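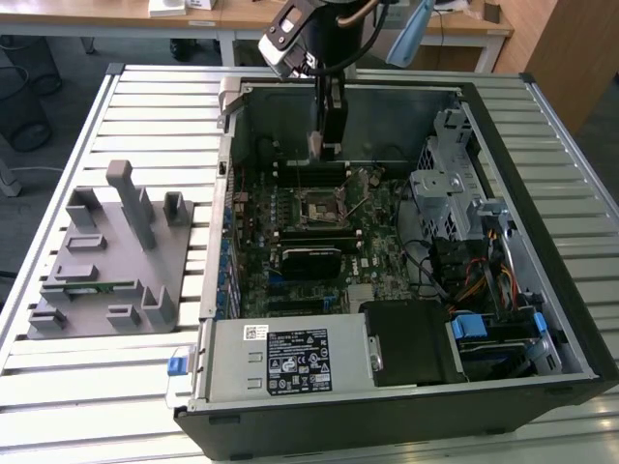 Catalog Issue 153

Last updated: 22/10/2018

Fallerik Slatted Work Table for Desktop Repair

The Fallerik is an aluminum work table for people who take desktop computers apart and put them back together. The top is made of slats with open channels between them, and a full tower case can lie on its side on it with the panel off. It is sold to repair shops, school computer rooms and recyclers.

The top

Each slat is bare aluminum with no coating. The channels run the full length of the table and accept standard slot nuts, so you can bolt down a stop, a lamp arm or a parts tray wherever you want it. Small screws that fall into a channel stay there until you slide them out at the end. A brush is supplied for this.

Slats are replaced one at a time from underneath. You need a 5 mm hex key and you don't have to take the legs off.

The standard table is 900 mm high. A low version for seated work is also made, with the same top and shorter legs. Both have leveling feet.

Working on a tower

Lay the case down with the open side up and the back panel facing the side you work from least. Shut the computer down and unplug the power cord first, then hold the power button in for a few seconds. Clip the wrist strap to bare metal on the case.

With the case flat, the motherboard is level and the cards stand straight up out of their slots. That makes it easier to pull a graphics card evenly. Let go of the slot catch before you lift. On cases with colored tabs or latches, the color usually marks the parts that are meant to be moved by hand, such as drive releases and card brackets, but check the maker's service sheet for the model.

If the processor is out and the retention lever is up, keep tools and cables away from the socket. Bent contacts are the most common damage we hear about from shops. Fit a socket cover if the board will be left that way for any length of time.

Memory goes in with the notch lined up and even pressure at both ends. Boards with slots in pairs often need the modules in a certain order. The order is normally given on a label inside the side panel or in the manual.

Power cables should be folded back over the edge of the case before you start on the board. Do not open the power supply. It has no parts you can service and it can hold a charge after it is unplugged.

Grounding

Bare aluminum conducts. Never run a computer on this table with its board out of the case, and never set a loose board directly on the slats. Use the Seltisar mat, which snaps to the ground stud at the left rear leg. The mat covers half the top and leaves the rest clear for the case itself. Wrist strap and cord come with the mat, or can be ordered separately.

The ground stud must be connected to a proper building ground. Have an electrician check the outlet if you are not sure.

What is in the box

Table top, assembled
Four legs with leveling feet
Two cross braces
Ground stud and washer
Channel brush
Hex key
Slot nuts and bolts, bag of 100

Prices

Fallerik table, standard height: $447
Fallerik table, low: $447
Seltisar mat with strap and cord: see accessories list
Replacement slat: see accessories list

Orders for schools can be placed on a purchase order. Tables ship flat in one carton, and the top is heavy enough that two people should carry it. Tables ordered now in the low version will ship in November.

Care

Wipe the slats with a damp cloth and dry them. Do not use bleach or oven cleaner, both of which stain aluminum. Thermal paste comes off with rubbing alcohol. Light scratches from case edges are normal and do not affect use. If a slat gets a burr, take it down with a fine file before you lay a painted case on it.

Check the cross brace bolts once a year and after every move.

Fallerik tables are made and sold by Drindesine. Spare feet and braces from the earlier model do not fit this one.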